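Flurnasholm Textile Workshop
Dye Notebook
Saturday, November 28, 2020

Purpose: to repeat the walnut hull bath on Tultar wool and record whether a weaker alum mordant is acceptable for the Dubey order.

Wool was taken from the second bag, the first having been set aside on account of grease left in the fleece. It was divided into four skeins of 64 g each, tied loosely in three places and labeled with knotted string. All skeins were scoured before mordanting. The rinse ran clear on the second change of water.

Mordant: alum at the reduced strength for skeins A and B, at the usual strength for C and D. Skeins were held just under a simmer for one hour and left to cool in the pot. The lid was kept on throughout.

Dye bath: 300 g of dried hulls, soaked since the beginning of November and strained twice through cotton. The second straining removed a good deal of fine grit and should be made standard. The bath was topped up with rainwater. Tap water was not used, as the Wurent supply has been hard this month and gave dull browns in the last trial.

Results: A and B came out a warm mid-brown, slightly redder than C. D is uneven near one tie, which was too tight. Once dry, A and C could not be told apart under the north window. They differ a little under the lamp, where C looks cooler. 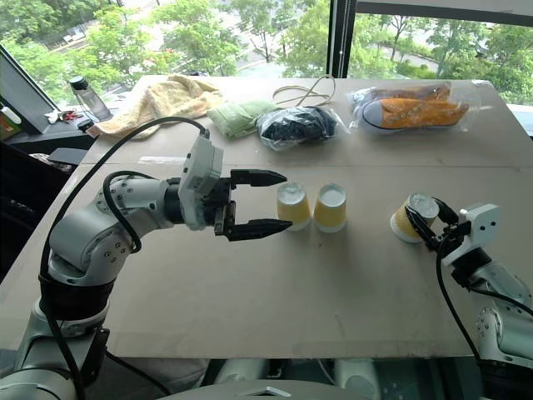

Can the weaker mordant be used for the Dubey order?
For the brown yarns it can, provided that the light test on skein B shows no more fading than skein C. The yellows must stay at the usual strength until they have been tried separately.

Stock: about 1000 g of hulls remain in the dry store. The alum jar is low and should be refilled before the next bath.

To do: retie D and overdye it in the exhaust bath. Cut samples from B and C for the light test, with half of each covered by card. Enter the rainwater note on the wall sheet. The exhaust bath is in the lidded bucket by the sink and is not to be poured away.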